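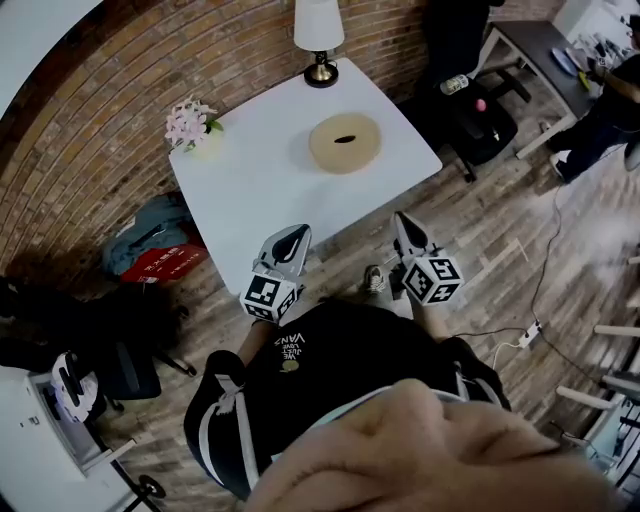
How do you compare two grippers fairly?

You give them the same objects, the same operators and the same number of tries, and you decide what counts as a success before anyone picks anything up.

Courses > Robot Manipulation > Part Two: Hands > Chapter 5

Chapter 5. Trying Out Grippers

Every gripper ever sold can pick up the object in its brochure. The object is usually an egg or a strawberry, and it is always in excellent condition. Your own objects will be worse. They will be shiny, floppy, top-heavy or shaped like a lamp, and the purpose of this chapter is to find out how a gripper behaves among them before you have paid for a dozen.

We will work mostly with hand-held grippers, carried by a person and tracked by the marker cubes mounted on them. A hand-held gripper lets you test the fingers and the pads without first settling which arm to buy, a discussion that can eat a semester. It also puts a human shoulder behind the fingers, and human shoulders are forgiving. Keep that in mind when the results look wonderful.

The running example is a comparison made one February by Maite Villanueva and Valeriano Iglesias at Mukar, a small company that fits out picking stations. They had two finger designs on the bench: the Wostier, with stiff fingers and smooth pads, and the Filer, with softer fingers and ridged ones. Villanueva favored the Wostier. Iglesias favored the Filer. Each was asked to write the test plan for the other's favorite, and the two plans that came back were the strictest documents the company had ever produced.

Between them they logged 1,238 grasp attempts. Of these, 632 were made with the Wostier and the rest with the Filer, an imbalance we will return to in Section 5.4, where it causes trouble. The object list had 8 items on it, ranging from a block of wood that any gripper could hold to a silk tulip that tended to leave with the cable of whatever stood next to it.

Three words are used with care from here on. A grasp is closed fingers with the object between them. A lift is a grasp that clears the table. A hold is a lift that lasts for the full count of five seconds. Vendors use all three to mean "success," often in one paragraph. When you read a data sheet, find out which is meant, and if you can't, assume the cheapest.

A word about rooms. Students like to clear everything away before a trial, and for a first session that is sensible. By the second, let some furniture back in. A table with a lamp and a bunch of artificial flowers on it asks harder questions than a bare one: where the fingers can approach from, what they block from the camera, and whether a marker stays in view when the operator leans across to reach the far side. Expect an operator to lean. Marit Sjögren, who reviewed the Mukar logs, found that most of the lost tracking came during long reaches, with somebody's forearm where the line of sight should have been.

Pads deserve more attention than they get. The patch of surface that touches the object does most of the work, and it wears, collects lint and gets wiped down with whatever was in the bottle. Write down the pad's texture and its age at the start of every session. Iglesias didn't, for the first week, and has been very firm on the subject ever since.
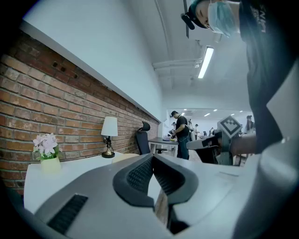 5.1 Before the First Grasp

Set the fingers to their full opening and measure the gap at the tips, then again at the root. Enter both in the log. Close the fingers on nothing and look along the pads for daylight. If the pads meet only at the tips, thin objects will pivot, and you will blame the operator.

Next, check that the tracking follows the marker cube through the whole working space, including the corners you have no plans for. You will end up in them.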